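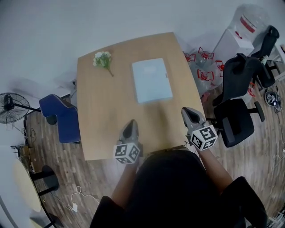 Both grippers over the tabletop, one near the front edge and one farther forward.

The Sour Cherry Soup That Ate My Summer

By Margit Simon

I had my first bowl of cold sour cherry soup in August, in a kitchen in Wesitz with all the windows open, and I have been making it ever since. I mean every week. My freezer is mostly cherries now.

If you didn't grow up with fruit soup, the idea takes a minute. It's pink, it's creamy, it comes before the main course, and it tastes like something between a milkshake and a very good pickle (in the best way!). Margit Tóth, my host that day, has been cooking it for 30 years. We share a first name, and by the second bowl she had decided that made us family.

Her version starts with the pits. She cracks a handful, ties them in a cloth with a cinnamon stick and a strip of lemon peel, and lets the bundle steep in hot water off the stove. I skip the cracked pits at home and use whole cloves, 4 of them, plus extra peel. It's a different soup, a little rounder, and I love it almost as much.

The cherries go in next, with sugar and a good pinch of salt. Don't leave out the salt! They simmer for 7 minutes, just until the skins start to wrinkle. Then comes the sour cream. You whisk it with a spoonful of flour in a separate bowl, loosen it with a ladle of the hot liquid, and pour it back in slowly while stirring. I rushed this step the first few times and got pink cottage cheese. I ate it anyway.

After that the pot goes into the refrigerator overnight. It thickens, the color deepens, and the sharpness of the fruit settles into the cream. Straight from the stove it tastes thin and a bit confused, so please wait.

What about jarred cherries? I tried them all winter and they're wonderful, as long as they're packed in light syrup and you cut the sugar by half. Use the syrup as part of the liquid. Frozen cherries work too, straight from the bag, and give you the brightest color of the lot.

Tóth serves hers in teacups with nothing on top. Her neighbors in the next street add whipped cream, and she has opinions about that. I've been putting a few torn mint leaves on mine, and last weekend I tried black pepper, which was so good that I went back for a third cup standing up at the counter.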